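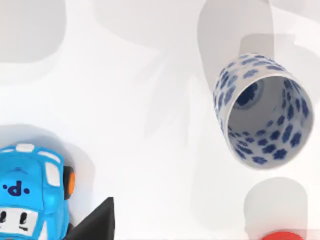

*The spotty cup on its side in the practice scene, with the blue truck keeping it company.*

I've had the Stastis teaching kit from Vonemum for 6 weeks now, long enough to have gone off it once and come back round. It's a hand controller, a little desk stand and a program that gives you a pretend tabletop full of things to pick up. You steer the arm yourself, the program records what you did, and after enough goes it has a try on its own. I paid £340 for mine and I don't regret it (much).

Setting up was easy! I was moving things within 40 minutes, and a good chunk of that was me looking for a spare USB socket. The controller sits nicely in the hand and the trigger for closing the fingers is lovely and light. My one moan is the wrist twist, which feels stiff one way and loose the other. Zoltán Dudás at our Lindthorpe meet-up has the same kit and says his does it too, so I don't think I got a dud.

The cup lesson is the one I've spent most time on. It's a white cup with blue blotches all over it, inside and out, and you have to stand it up when it's lying down. Sounds like nothing, doesn't it? I was dreadful at it. I kept going for the rim from straight above and shoving the thing along the table. What worked for me was coming in low from the side, pinching the wall near the mouth and turning as I lifted – slowly, because the recording picks up every wobble and the arm will happily copy your wobbles back at you.

The look of it is cheerful. The truck has two dark oval eyes on the front and I've become rather fond of it. The tabletop is very bright white though, and after an hour in the evening I was squinting. I'd like a way to turn that down. The soft grey shadows do help a bit with judging where things are, but depth is still the hardest part on a flat screen.

Saving is the weak spot. You get room for 4000 recordings, which is plenty, but they're all named by number and there's no way to mark the bad ones as you go. Yogesh Negi showed me his trick of keeping a paper list beside the keyboard, and I do that now, grumbling.

Four stars from me. If you've never taught an arm anything before, start with the cup and give it a few evenings before you decide. I'm still waiting on a reply from Vonemum about the wrist, and I'll add a line when I get one.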